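Microwave ablation vs RF for a small liver tumour

brusero_lad
My dad has been offered ablation at the Annan clinic and the letter says "microwave or radiofrequency, to be decided". Is there much between them? He has a pacemaker, if that matters.

Sturkero
Tell them about the pacemaker now. RF passes a current through the body to pads on the skin. Microwave doesn't use pads, and it heats faster.

tessel41
Mine was RF, two years back. Home the next day, sore for a week. I wouldn't assume newer is better.

Sturkero
I didn't say better. Near a big blood vessel RF loses heat to the blood, and microwave copes with that more easily. 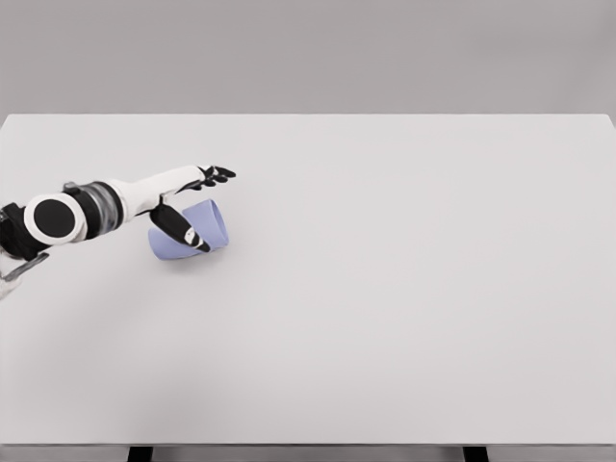
Robot arm and a cup on its side

Charmaine Nel
I don't agree that it's so clear cut. A bigger hot zone is no help if the bowel is close by. It depends where the tumour sits and what the doctor does most often. Ask how many they've done. Mine said 339 and I was happy with that.

brusero_lad
Thanks. Would he be awake for it?

tessel41
I was sedated. Some places put you right under.

Rerkodum
Check parking too. I paid 189 for a hotel because I couldn't face the drive home.

brusero_lad
He's rung the nurse about the pacemaker and they want the card with the model number on it. Appointment is in July.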